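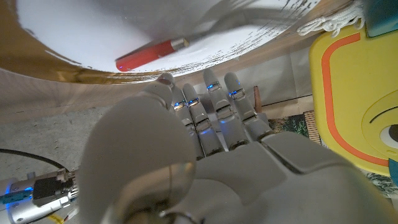 Raquel Teixeira: The map drops out and the rear camera goes with it. Radio keeps playing. It only does this when the gas engine restarts after running on electric, never on a cold start in the garage. I've had the dealer reload the maps already and it made no difference.

**Ticket:** Haltwood navigation unit, display resets on engine restart
**Vehicle:** hybrid sedan, factory wiring, aftermarket head unit
**Assigned:** Aurora Valente
**Status:** Resolved, pending owner confirmation

## Symptom

Screen goes black for 3 seconds, shows the Haltwood logo, then returns to the home menu. Route guidance is lost and has to be entered again. Audio continues through the separate amplifier. No warning light on the instrument cluster. No stored codes in the hybrid control module.

## Already tried by owner or dealer

- Map data reloaded from USB
- Factory reset of the unit
- Phone unpaired and left at home for a week
- Fuse for the accessory circuit replaced with same rating

None of these changed the behavior. The map reload can be ruled out as a factor, as the reset occurs with the navigation app closed.

## Log, first session

Connected Flistness logger to the unit's diagnostic port. Drove in electric mode on a flat road, then accelerated until the engine came in. Unit rebooted. Log ends without a shutdown entry, so this is a power loss and the software did not request the restart.

Repeated with the air conditioning off. No reboot. Repeated with air conditioning and rear defroster on. Reboot every time.

Checked the 12-volt battery with the car off and again under load. Both readings within spec. DC converter output steady at the battery posts during engine restart. The dip is somewhere between the posts and the head unit connector.

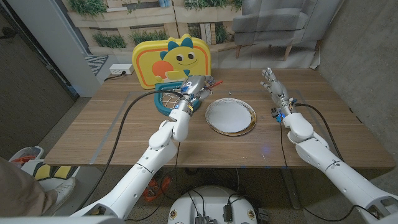 *Hoop, paper plate and hand at the table.*

## Log, second session

Removed the center console trim and measured at the back of the unit. Constant feed holds. Switched feed drops on engine restart and recovers on its own.

Traced the switched feed. The installer took it from the blower motor circuit with a splice tap instead of using the Azevedo harness adapter that ships with the unit. The blower circuit is briefly shed by the body controller when the engine starts under load, which matches the air conditioning result from the first session.

Ground was also poor - ring terminal bolted over paint behind the glove box. Cleaned to bare metal and refitted. Retested before touching the feed: reboot still present, so the ground was a separate fault.

## Fix

1. Removed splice tap and repaired the blower wire.
2. Fitted the Azevedo adapter. Switched feed now comes from the factory radio connector.
3. Moved the camera trigger wire to the adapter's reverse output.
4. Updated unit firmware from the Hasidix service page. Not required for the fault, but the installed build had a known issue with saved routes.
5. Set "Resume guidance after power loss" to On.

Retest: 40 engine restarts with air conditioning and defroster on, no reboot. Camera picture stable in reverse.

## Notes for install partners

Do not feed this unit from the blower, seat heater or mirror circuits on any hybrid. The body controller can shed all of them without setting a code. A voltmeter with a slow display will not catch the dip. Use the min/max setting or the logger.

If the adapter is missing from the box, order it before starting the job.

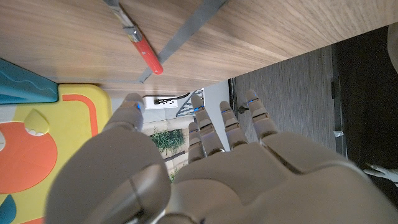

Orhun Özkan: Same symptom on a wagon here, but mine is on the factory radio connector already and the splice check came up clean. Reboots on restart about one time in several, with or without the air conditioning. Should I open a new ticket or add the log to this one?

**Aurora Valente:** New ticket, please, and link this one. Attach the Flistness log with the power channel turned on - it is off by default. Check the ground behind the glove box while the trim is out.

**Raquel Teixeira:** Picked the car up at 4:15 and drove home on mixed roads. No dropouts so far. Route came back by itself after a fuel stop. Leave it open until I've done the long commute.

Status unchanged. Ticket closes automatically if there is no further reply.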